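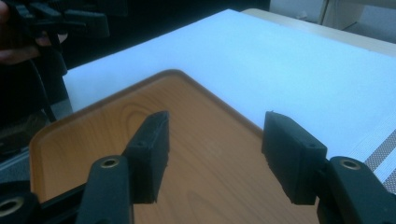 Hand-held gripper, pads and linkage - how to stop forks from turning?

trosten_bench
Posts: 80

Hello all. I am building a pair of hand-held grippers at home, printed parts with brass-colored bushings in the joints. The pads are black and have a rough face like foam. With a wide opening I have no complaints, both arms move the same and the bushings have no play that I can feel.

My problem is cutlery. A fork is thin at the neck, and when I close the fingers on it and lift, the head goes down slowly. I squeeze more and it still goes down. Before I print the fingers again in September I would like to hear what you would change first.

Bronwyn Mudgway
Posts: 556

Can you post one with the fingers closed on the fork? It is hard to judge from the open position where the pads meet.

trosten_bench

Yes, from this morning.
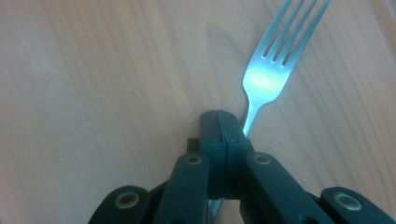 Closed on the neck of the fork, wooden table.

Bronwyn Mudgway

Thank you. You are holding it at the neck, and a fork is heavy on both sides of that point but not equally. Try to find the balance point first and grip there. I would not print anything before that test.

ruddock_5
Posts: 295

I don't agree with Bronwyn. If the gripper works only at the balance point, it is not a good gripper. In the first picture the lower corners of the pads look worn to me. I would replace both pads and glue a softer layer, 5 mm thick. My Dokville kit had the same fault and new pads solved it.

Bronwyn Mudgway

A softer layer will let the fork turn even more, in my experience. But we can both be right about the pads, one of them does look chipped at the corner.

trosten_bench

The corners I did with a knife when I cut them, sorry, my cutting is not so clean. I tried the balance point now. It is better, the fork stays for roughly a minute, then it turns a little. Next I will cut a shallow groove in one pad and leave the other flat.

Ashton Baxter
Posts: 80

Cut the groove diagonal if you can. People seldom pick up a fork straight. Also check the screws of the Trindarska linkage if you used those files, mine became loose after a week.

trosten_bench

They are my own files, but I will check the screws too. I will write again when the groove is ready.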